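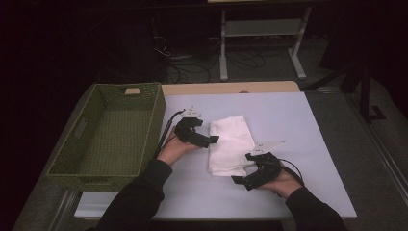 A folded white towel on a table, next to a woven basket.

Why Do Towels Soak Up Water?

When you step out of the bath, your skin is covered with water. You rub yourself with a towel and the water goes away. Where does it go?

It goes into the towel. Most bath towels are made of cotton, which comes from a plant. The fluffy part of the cotton plant is made of long, thin hairs called fibers. Fibers are twisted together to make yarn, and yarn is woven to make cloth.

Cotton fibers are made mostly of something called cellulose. Water sticks to cellulose very well. When a drop of water touches a cotton fiber, it clings to it and spreads out.

There are also tiny spaces between the fibers. Water creeps into these spaces and moves along them, even uphill. Scientists call this capillary action. Plants use it too, to help move water up from their roots.

Look closely at a bath towel and you may see lots of little loops. The loops give the towel more surface for water to touch. A bedsheet can be cotton too, but it is flat, so it does not hold as much.

Why do some new towels work badly? Factories often put a softener on them so they feel nice in the store. Softener leaves a thin coating on the fibers, and water slides off it. After a few washes the coating is gone.

How does a towel get dry again? The water turns into a gas called water vapor and floats off into the air. This is evaporation. A towel that is spread out on a rail dries faster than one in a heap on the floor.

Try it yourself

You will need a glass of water, an empty glass and a strip of paper towel. Paper towels contain cellulose too.

Stand the glasses side by side. Put one end of the strip in the water and the other end in the empty glass. Leave them overnight and look again in the morning.

Words to know
Absorb: to soak up
Fiber: a long, thin thread or hair
Evaporation: when a liquid turns into a gas

Written by Corinne Wojcik
Last updated 29 May 2023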